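Household Measurement, Unit 2: Weighing Small Things and Reading Power Labels
Handout prepared by Rocío Arrieta
Last updated: June

In the last unit we spoke about length. Now we go to weight and power, which students often find more difficult. Please read these notes before the class and bring one product label from your kitchen.

1. Weight
A kitchen scale shows a number, but this number is always a little uncertain. If the display changes in steps of 2 grams, a reading of 68 grams can mean anything from 67 to 69. For a bag of flour this is not important. For yeast or salt it is a big part of the result. The table must be hard and level, and the zero must be checked before each weighing.

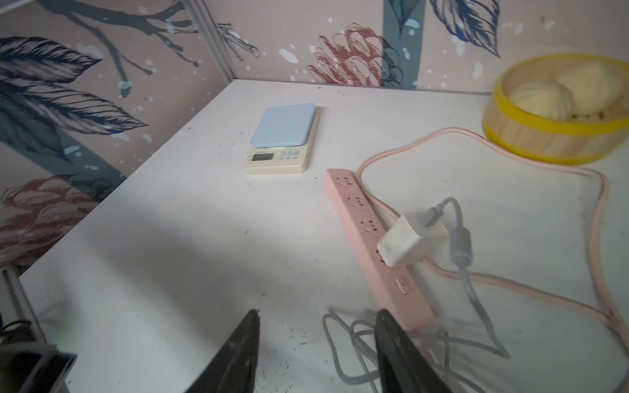 When you need a very small amount, weigh many pieces together and divide. In the Bandel exercise we weigh a full cup of dry beans, count them, and find the weight of one bean. Write the unit every time - a number without a unit gets no points.

2. Power
Power is given in watts (W). Energy is power multiplied by time. A heater of 2000 W working for half an hour uses 1 kilowatt-hour. A blender of 600 W would need nearly two hours for the same. Many students mix the watt and the watt-hour, so do problem 4 slowly.

For devices on one power strip, add the watts of all of them and compare the sum with the limit of the strip. 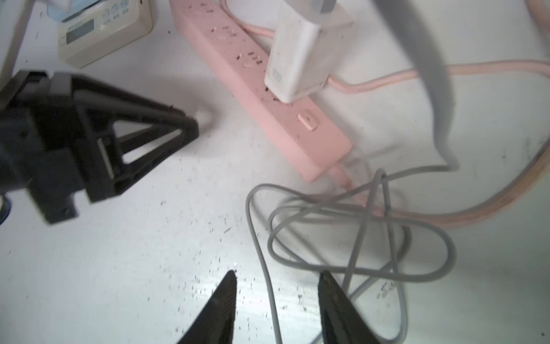
Fig. 2. Charger block plugged into a pink power strip.

Homework: problems 1 to 6. Show your work and keep the units in each line.

Shares: 2 | Comments: 0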